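Used Car Buying, Session 4: Reading the Numbers on the Window Sticker
Clevville Adult Learning, evening course

Okay, last time we talked about test drives and I ran long, so I'm picking up where I had to stop (sorry to everyone who missed the bus!).

The price on the windshield is only where the math starts. Before you fall in love with anything, ask for the out-the-door price in writing. It should list the car, the doc fee, tax, title and registration, plus whatever extras they've added. My own first minivan came with a $200 "protection package" that I never asked for, and I paid it because I was too shy to say something. Say something!

Now the loan. Tsegereda asked me why I keep going on about the term, so let's use her numbers. Her quote was $267 a month, which sounded fine to her until we multiplied it out over the whole loan. Do that every time, with a pencil, at the table. Then get a second quote from a credit union and compare the totals as well as the monthly payments.

Rates for older cars often run higher. Senan Heffernan was quoted 14 percent on a car with a lot of miles, went home, shopped around and came back with 9. Same car, same week. 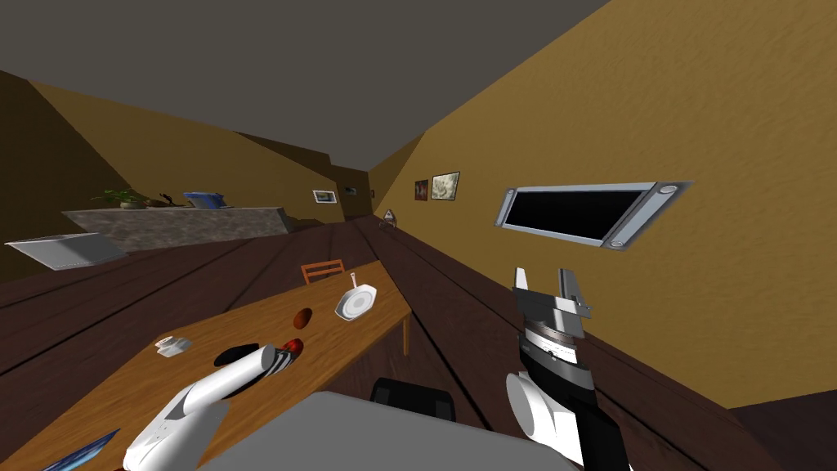 Trade-ins next. I like to settle the price of the car I'm buying first and only then bring up the one I'm trading, or the two get mixed together and I lose track of who gave what (I've done this, it was the Vasport hatchback, and I still grumble about it).

For next session:
Bring one used car listing, printed or on your phone.
Write down the asking price and every fee you can find.
Call or email and ask for the out-the-door price. Note what they tell you.

We'll do warranties and service contracts after the break, so bring any old contract you have lying around.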